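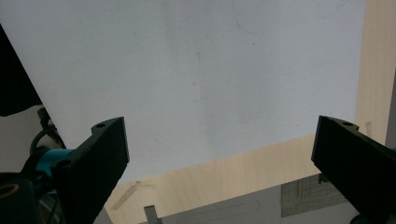

White sheet with a few blue pen marks

Print this message | E-mail this message

Subject: Re: [Widbridge-modelers] Ballast glue on the Abdella branch
June 6, 2024

Hi all,

Wow, did this ever help! I tried the thinner mix on the curve outside Tirkonport station last night and it soaked in so nicely (no puddles on the ties, no little craters). To quote the earlier message:

> I gave up on the spray bottle in May. Now I use 2 parts water
> to one part white glue, with a drop of dish soap, and put it
> on with an eyedropper. Wet the ballast with rubbing alcohol
> first. Has anyone tried this on N scale?

Yes, me! Mine is N, and I went a bit thinner still. The only spot that gave me trouble was the turnout by the grain elevator, where I got glue in the points and had to scrape it out with a toothpick. Next time I'm putting a dab of light oil there before I start.

I also sifted the Skemusine gray through an old tea strainer and the finer stuff looks so much better next to the code 61 rail on the siding. I have 600 ties left to ballast before the yard is finished, and for once I'm looking forward to it!

Does anybody weather the rail sides before ballasting, or after? I've always done it after, but I keep getting rust paint on the stones.

Happy railroading!

We use cookies to remember your list settings. Accept | Learn more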